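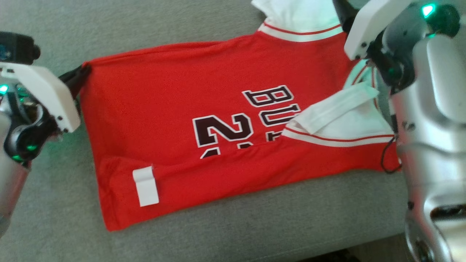 Community News

Innes jersey drive needs homes for 364 basketball jerseys before the new season

INNES, November - I've folded a lot of basketball jerseys this month, and I can now tell you that a slippery red tank top with big block letters does not want to be a rectangle. You get one side flat, you tuck the shoulder in, and the neckline pops up somewhere else. But we're getting there! Toseck, our little secondhand sports shop on the corner by the old Sidach rink, is giving away 364 used jerseys to school and rec teams in and near Innes, and I'm writing this release myself from the back of the shop with a stack of them next to my elbow.

The giveaway is called the Plundetti Project, after the street where we had our first store. Last year we did it with socks and shin guards, and it was fine, but what people kept asking for was jerseys. A new set for a youth team can eat up the whole budget before anyone has bought a ball. So in the spring I put a bin by the register and asked customers to drop off whatever was hanging in the closet. I was hoping for 200. We passed 300 before school started and I had to buy a second bin (then a third, which is really a garden tub).

Most of what came in is basketball, and a lot of it is red. Red with white trim, red with maroon numbers, red with somebody's college across the chest. There's also a good run of plain blue and a few green ones in very small sizes that are so cute I've been keeping them at the front. We have 44 that match closely enough to dress whole teams, and those will go out as sets. Everything else is mix and match, great for practice, camps and pickup nights.

Each jersey gets checked for rips and washed inside out so the lettering doesn't crack. Then it gets laid out flat and folded with the number showing, so a coach can flip through a box and find what she needs. I used to fold them number side in, and people pulled every single one open to look. By closing time it was a mountain again. Please learn from me! If you're folding at home, smooth the body out first, bring the armholes in toward the middle, and leave the tag where you can reach it, because that's where everyone looks for the size.

Teams can pick up at Toseck any afternoon we're open, from 3 p.m. until 6 p.m., through the end of the month. Bring a note or an email from your school or league and tell us how many players you have and what sizes you need. There's no charge and no form to fill out. If you need one of the matching sets, please call ahead so I can put it aside for you.

We're still taking donations too. Basketball is easiest for us to place, but soccer and volleyball tops are welcome, names and numbers and all. Shorts are a yes. Please hang on to your shoes for now, we're out of shelf.

About Toseck
Toseck buys, sells and trades used sports gear in Innes. Reporters who'd like to stop by can ask for me at the front counter, and mornings are quietest.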